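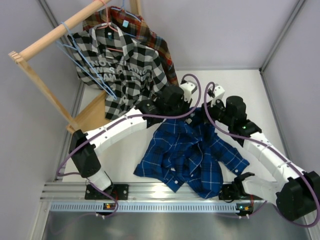 Melaniia Karpenko wrote in after the first version of this page to say that her shop was told the arms would save an hour a shift, and that the hour went straight into untangling sleeves before anything could be picked up. I have no trouble believing her. Read this before you agree to a trial, and follow the steps whether or not the supplier likes them.

How to trial a garment-handling cell without fooling yourselves

Updated 2/21/18

You will need: one week of ordinary work, a notebook, a stopwatch, and a person from the hanging bench who is allowed to say no.

Step 1. Time the job as it is now

Do this before the arms are switched on. At Mutstead we timed 184 shirts going from heap to hanger, done by the people who normally do them, at their normal pace. Write down the interruptions too. If someone stops to find a lost button or put a torn shirt aside, that is part of the job, and the arms won't be doing it.

Step 2. Use your own heap

Suppliers like a shirt laid out flat with the collar towards the machine. Yours will arrive crumpled, with a sleeve going one way and the hem folded under. Drop each one on the work surface and leave it as it falls. Mix flannel with thin cotton, and don't let anyone smooth a garment between attempts unless you record it as a touch.

Step 3. Record every touch

A touch is any time a human hand goes into the cell. Straightening a cuff counts. So does freeing a hanger on the rail or pressing restart. The Benon brochure promised us 700 garments a day "unattended". Ask what that word means and get the answer in writing. Ours took two emails and came back as "lightly attended".

Step 4. Check the finished rail

Take 20 shirts from the rail and look at them as a customer would. Are both shoulders on the hanger? Is the collar sitting properly? Has the cloth been pulled at the placket, where a gripper may catch a button? Put the bad ones back through by hand and add that time to the machine's total. Expect an argument about this.

Step 5. Find out where the work has gone

Liudmyla Romaniuk hung shirts for most of her working life. During the trial she stood beside the cell and waited for it to need her, and she told me she went home more tired than before. Waiting is work, so put it on the sheet. Note who loads, who clears jams, who gets called over from pressing, and whether any of them has had a change of grade or pay to go with it.

Step 6. Do the sum with everybody in the room

Compare the bench time from step 1 with machine time plus touches, rehanging and standing by. Show the figures to the people who did the work before they go to the office. Martim Correia in our office wanted it the other way round, and the first meeting was wasted on numbers that the bench could have corrected in a minute.

Step 7. Settle the jobs question before you sign

"Freed up for other tasks" is not an answer. Ask which tasks, on what hours, and at what rate. Have it written into the rota from June onwards, or whenever your trial ends.

If the supplier offers a longer trial at no cost, go back to step 2 and start a fresh sheet. Keep the old one.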